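Cindik black tabletop, 200 x 100 cm
Review by Kohei Ishida, 2020-07-20

I bought this in April for board games. The finish is dark with a fine wood grain, and white cards and tiles are easy to read on it.

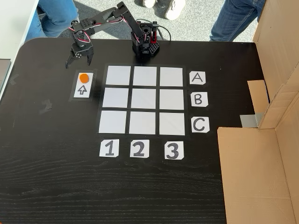
Three-by-three grid with letter and number cards.

Assembly took 38 minutes. The instructions are poor, and one bolt was missing. Onimlow mailed a spare.
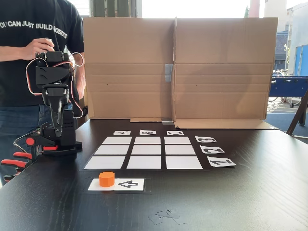
Fingerprints show and need a dry cloth. I paid $400, a bit high for a plain top. Four stars.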